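Open Day at the Zonley Centre for Automation: Frequently Asked Questions

The Zonley Centre opens its robot manipulation laboratory to the public on 10 July 2025. These answers cover booking, travel, access and the content of the demonstrations. Visitors who came to the schools' preview in March should note that the programme and the entrance have both changed.

## Booking and arrival

**Do I need to book?**

Yes. Admission is free, but every visitor, including children, must hold a ticket for a named session. Tickets are issued through the Centre's online booking page and may be shown on a telephone or on paper. Unclaimed places are released at the welcome desk once the session has been called.

**How long does a session last?**

Each session lasts 60 minutes. It opens with a short talk in the Ratanaporn Room and continues in the Vollel Laboratory next door, where the demonstrations are given. Visitors are free to remain in the ground-floor exhibition afterwards.

**How many people attend each session?**

The limit is 25. Groups from schools and colleges may reserve a whole session, provided that the request reaches the visits office before general booking closes. A group with fewer members than the limit will share its session with other visitors.

**Which entrance should I use?**

Please use the north entrance, on the same side as the bicycle racks. The main doors give access to staff areas only and will be locked. Signs will be placed at the gate and at the bus stop.

**What happens if I arrive late?**

Latecomers are admitted until the end of the talk. After that the group moves into the laboratory and the door is closed. If there is space in a later session, the welcome desk will transfer your ticket.

## The demonstrations

**What will I see?**

The open day presents the Centre's work on the handling of small household and office items by a robot arm. The talk explains how a task is set up in simulation, how the arm is moved through it, and how the result is reviewed. Staff then carry out a series of tasks in the simulated workspace, shown on the laboratory's large screens, and answer questions as they go.

**Is the robot real or simulated?**

All of the tasks shown on the day are carried out in simulation. The arm, the table and the items on it are computer models, and the operator works with them from a desk in the laboratory. Visitors sometimes expect a machine on a stand in the middle of the room, and we would ask group leaders to make this clear to younger pupils before they travel.

**What does the simulated workspace look like?**

It is arranged as part of an ordinary room. The arm, which carries the name FRANKA on one of its links, stands beside a table with a television on the far side. A plain white mug, a pencil and a slim, pen-like tool are among the things set out on the tabletop. The arm ends in a black gripper with jointed fingers.
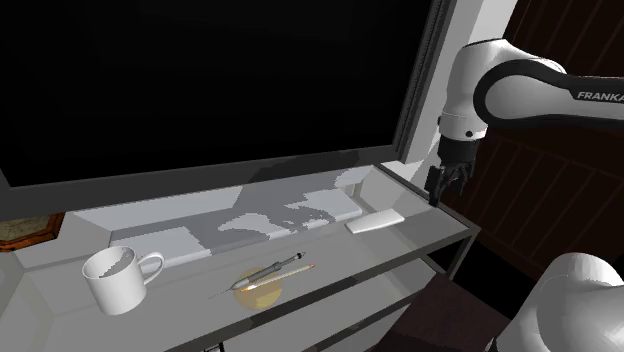
Staff choose everyday items on purpose. A mug is a familiar shape with a handle that can get in the way, and a pencil lying flat on a hard surface is harder to pick up than most people suppose. The fingers must come down close to the table without pressing into it, and they must close on something very narrow. A person does this without thought, partly by feel. In the simulation each stage has to be worked out, and visitors will be able to follow the stages one at a time.

**Why does the Centre use simulation at all?**

A simulated task can be stopped, restarted and repeated from exactly the same starting point. Nothing is broken if the arm is sent to the wrong place, and a student on the first day of training may use it without a safety course. The items can also be moved, changed or removed in a moment. Simulation does have limits, particularly in the way that contact and friction are modelled, and the talk deals with these openly.

**Will every attempt succeed?**

No, and visitors should not expect it. Items are dropped, knocked aside or missed altogether. Where an attempt fails, the operator will usually run it again slowly and say what went wrong. Earlier visitors have told us that they found these parts of the session the most useful.

**What is the difference between the wide view and the close view?**

The operator works with more than one view of the same table. A wide view takes in the arm and its surroundings and is used to plan a movement. A close view looks along the gripper towards the items and helps the operator to judge whether the fingers are lined up. The close view can be confusing at first: the fingers appear large and low down, and the direction of "up" on the screen is seldom the direction of up in the room. The presenter will allow a minute or two for visitors to become used to it before the task begins.
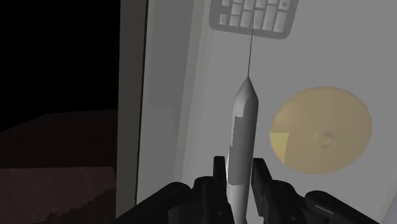 *Close view in simulation: a white, pen-shaped object between the gripper fingers, with part of a key pad at the top.*

**Why do the shadows have jagged edges?**

Shadows in the simulation are drawn quickly so that the view can keep pace with the operator. The edges are therefore rather coarse, and on pale surfaces they may look stepped. The effect is one of appearance only. It makes no difference to where the arm or the items are taken to be.

**May visitors operate the arm themselves?**

Yes, within limits. Two desks in the laboratory are set aside for visitors once the main demonstration has ended. Turns are short and are given in the order in which names are entered on the sheet by the door. Operators must be aged 16 or over at the main desk. Younger visitors may use the second desk, where the tasks are simpler and the arm moves at a reduced speed, with a parent or teacher seated beside them.

**Do I need any knowledge of robotics or programming?**

None is needed. The talk is written for a general audience and technical terms are explained when they first arise. Those who would like more detail may ask for the Tuta worksheet, a printed guide to the exercises used in our introductory course, which sets out the tasks step by step. Copies are kept at the welcome desk.

**Can I suggest a task for the robot to try?**

Suggestions are welcome at the end of the session. The operator can only work with items that have already been prepared as models, so a request for something unusual may have to be declined on the day. Cards are provided for written suggestions and are read by the teaching staff when the next open day is planned.

## Access and facilities

**Is the building accessible to wheelchair users?**

The north entrance, the Ratanaporn Room, the laboratory and the exhibition are all on one level. One of the visitor desks can be raised and lowered. An accessible toilet is located beside the cloakroom.

**Is there support for visitors who are deaf or hard of hearing?**

A hearing loop is fitted in the Ratanaporn Room. There is no loop in the laboratory, but portable receivers may be borrowed from the welcome desk. Requests for a sign language interpreter should be made when booking, and at least three weeks before the visit.

**Are there flashing lights or loud noises?**

There are no flashing lights and no sudden sounds in the demonstrations. The laboratory lighting is lowered so that the screens can be seen clearly. Visitors who may be affected by moving images are advised that the close view shifts whenever the arm moves, and may prefer a seat towards the back.

**Is there anywhere to eat?**

The café in the exhibition area will serve hot and cold drinks and light snacks. Packed lunches may be eaten there or in the courtyard. Food and drink are not permitted in the laboratory.

**Is parking available?**

Parking is reserved for blue badge holders and for coaches that have been booked in advance. All other visitors are asked to come on foot, by bicycle or by public transport.

## Other questions

**May I take photographs?**

Photography for personal use is permitted in the exhibition and in the laboratory, without flash. Please do not photograph other visitors without their consent. Teachers wishing to publish photographs of their pupils remain responsible for obtaining permission from parents.

**Can my school borrow the simulation afterwards?**

A classroom version is available to schools and colleges that have attended a session. It contains the table and a selection of the items used on the day, and it runs on an ordinary desktop computer. Application forms are sent to group leaders by email after the visit.

**What if I need to cancel?**

Please cancel through the booking page as soon as you are able. Returned tickets are offered to those on the waiting list in the order in which they joined it. Group leaders should also inform the visits office directly, so that any coach space can be released.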